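Manipulation Lab, Handout 4
Site visit: Borkham teaching cell, open day of 28/01/2018
Prepared by Roya Taheri

Read this before the written report is due. Sections 2 and 3 cover material that was shown on the floor and does not appear in the slides. Students who missed the visit may use this handout as their source, but must say so on the cover sheet.

1. Purpose of the visit

The open day had a public part (the hall, the conveyor line) and a closed part for the course. Only the closed part is examined. Setareh Tabrizi ran the cell and Roel Wuyts gave the talk on logging. The task on show was tabletop pick and place: take an item out of a basket, set it on the table, return to the start pose.

2. Cell layout and the wrist view

The arm carries a two-finger parallel gripper with a small camera near the wrist. The camera moves with the hand, so the fingertips stay in the same part of every picture while the table and the basket shift. This has three results you should be able to state in the report:

a) The fingers give a fixed reference. An offset between fingertip and target can be read in the image without knowing where the arm is in the room.
b) Objects leave the view as the hand moves away from them. The controller has to remember them or search again.
c) Near the end of an approach the fingers hide part of the target. Plan the last stretch from earlier images.

Compare point (b) with the view below, where the gripper is over the gray table to the left of the wicker basket. The fingers are closed or nearly so, with nothing between them. Only the left portion of the basket is in view, with a glossy orange-yellow item near the rim and a little green and red at the side.

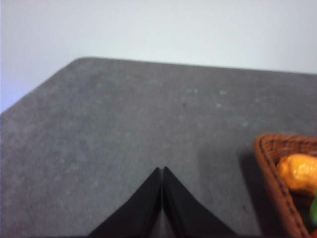
Firouzeh Karimi objected during the discussion that a wrist camera alone is a poor choice for a task of this kind, and that a second, fixed camera over the table would remove most of the searching. Tabrizi agreed on the searching but noted that the fixed camera then has to be calibrated to the arm, and that the calibration drifts whenever the table is bumped. The point was left open. Take a position on it in your report and defend it with the geometry from Handout 2.

3. Logging and the episode count

Wuyts described the record kept for each run. One episode is one attempt, from start pose to start pose, whether or not the item is placed. The set shown to us held 3,568 episodes, of which 417 were marked as failed. Failed episodes are kept. They are tagged by stage: search, approach, grasp, transfer, release.

The arm joints and the gripper opening are logged together with the images, and all three streams share one clock. Jamshid Farahani asked what happens when an image arrives late. The answer was that the run is kept and the gap is marked; no image is copied forward to fill it.

Note on software: the replay tool is Gekton. The old Flillow viewer still opens the files but ignores the gap marks, so do not use it for question 3.

4. Report questions

1. Define the camera frame and the tool frame. Write the transform between them and say which terms are constant.
2. Compute the failure rate for the full set. Say what else you would need to know before comparing it with the rate of another cell.
3. Open the sample set in Gekton, pick 10 failed episodes and check the stage tags. Report any you would change.
4. One camera or two? See section 2.

Limit: 2,000 words, figures not counted. Reports go in the Ebrahimi room tray or by upload. The written exam in April will include one question based on section 3.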